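Search this site Enter keyword Go

How Does a Baby Monitor Work?

A baby is asleep upstairs. The grown-ups are downstairs in the kitchen. When the baby wakes up and cries, a small box on the kitchen counter cries too. 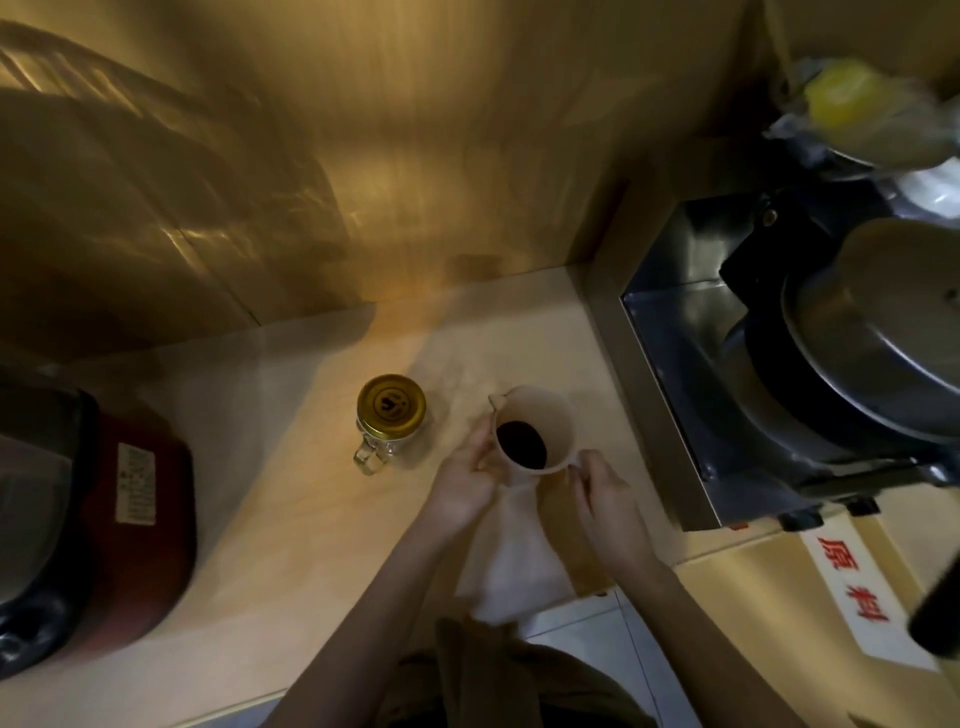

Two boxes

A baby monitor comes in two parts. One part stays in the room with the baby. It is called the baby unit. The other part goes wherever the grown-up goes, and it is called the parent unit.

The baby unit listens and sends. The parent unit catches what was sent and plays it out loud. A simple monitor does only that. It works in one direction, so the baby can't hear you if you sing in the kitchen.

Step one: catching the sound

When a baby cries, the air in the room shakes. You can't see it shaking, but your ears can feel it. That is what sound is.

Inside the baby unit is a microphone. It has a very thin sheet in it, thinner than a page in a book. When the shaking air hits the sheet, the sheet shakes too. The microphone turns that movement into electricity that goes up and down in the same pattern as the sound. A loud cry makes big ups and downs. A little sigh makes small ones.

Step two: sending it through the house

The electricity now has to get from one room to another without a wire. The baby unit has an antenna, which may be inside the case where you can't see it. The antenna turns the electricity into radio waves.

Radio waves are a bit like light, but your eyes can't see them. They can go through many walls and floors, and they travel so fast that the cry reaches the kitchen with hardly any wait.

Thick walls make the waves weaker. Stone, brick and metal are harder to get through than thin board. A monitor that works well in one house may crackle in another. If you carry the parent unit down to the end of a long yard, it may lose the signal completely. Most monitors beep when this happens, so that the grown-up knows to come closer.

Step three: making the sound again

The parent unit has an antenna of its own. It picks up the radio waves and turns them back into electricity. The electricity goes to a speaker.

A speaker is like a microphone working backward. The electricity makes a cone inside it move in and out. The cone pushes on the air, the air shakes, and you hear crying.

What are the little lights for?

Many parent units have a row of lights. The Tastatik monitor has 6 of them. When the baby is quiet, they are all off. A small noise turns on one light. A full scream turns on all 6.

The lights are useful when the house is noisy. A grown-up who is running the vacuum cleaner can't hear the speaker but can still see the lights. They also help parents who are deaf or hard of hearing. Some parent units can buzz, too, like a phone in a pocket.

Why don't you hear the neighbor's baby?

A long time ago, you sometimes did. Older monitors had only one or two channels to choose from. A channel is like a lane on a road. If two families on the same street used the same lane, they could hear each other's babies.

Newer digital monitors fix this in two ways. First, they hop from one lane to another many times each second. The two boxes know the order of the hops, and other monitors don't. Second, they turn the sound into a code before sending it. Another monitor may pick up the waves, but it can't turn them back into sound.

The first time you switch the two boxes on, they may need to be matched up. This is called pairing. You usually hold down a button on each one until a light stops flashing.

What about monitors with a screen?

Some monitors have a camera as well. The Gautier is one of these. It sends a moving picture along with the sound, and the parent unit has a small screen to show it.

You may wonder how a camera can see a baby in the dark. It has tiny lamps that shine infrared light. People can't see infrared, so the room still looks dark to the baby. The camera can see it very well. Night pictures are usually gray because the camera isn't picking up the normal colors.

Where should it go?

The baby unit should be close enough to hear the baby but too far away for the baby to grab. Cords must be kept at least three feet from the crib, as a cord can get wrapped around a baby's neck. Never put the monitor in the crib or hang it on the rails. If you see a cord near the crib, tell a grown-up.

Try it yourself

Ask a grown-up if you can test the monitor when the baby isn't sleeping. Put the baby unit on a shelf and ask someone to stay with it and read a story out loud. Take the parent unit to another room and listen. Then try a room that is farther away, and then one with the door closed.

Words to know

Antenna: the part that sends or catches radio waves.
Infrared: a kind of light that people can't see.
Microphone: the part that turns sound into electricity.
Pairing: matching two devices so they can talk to each other.
Speaker: the part that turns electricity into sound.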